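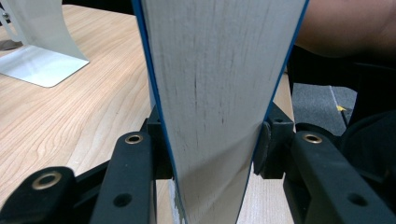
Pale board with blue edging.

Tanik Essay Planner – review

I teach an introductory course in political theory, and most of my students arrive never having written more than two pages on anything. Last January the department bought access to the Tanik planner, and I have now used it with two groups, 80 students in all.

The tool is simple. A student types in a question, such as whether consent can justify the authority of the state, and is asked to enter a claim, the reasons for it and the strongest objection. The planner then lays these out in order and sets a word limit for each part. Our standard essay is 2000 words, and the default split gave the introduction far too much space. I changed it to 100 words and the results were better.

The objection box is the best part. Students can't move on until they have filled it in, and the weaker essays improved most. Linnea Tveit, who marks with me, saw the same in her group.

The source list is poor. It mixes up editors and translators, a real problem with older texts, and the export drops italics. Support at Erkholm answered my message after 15 days and said a fix was planned.

I would use it again for first-year students. Anyone writing a thesis will find it too rigid – a blank document and a good outline will do more for them.

Reviewed by Helge Solberg

We use cookies to improve your visit. Accept all | Manage settings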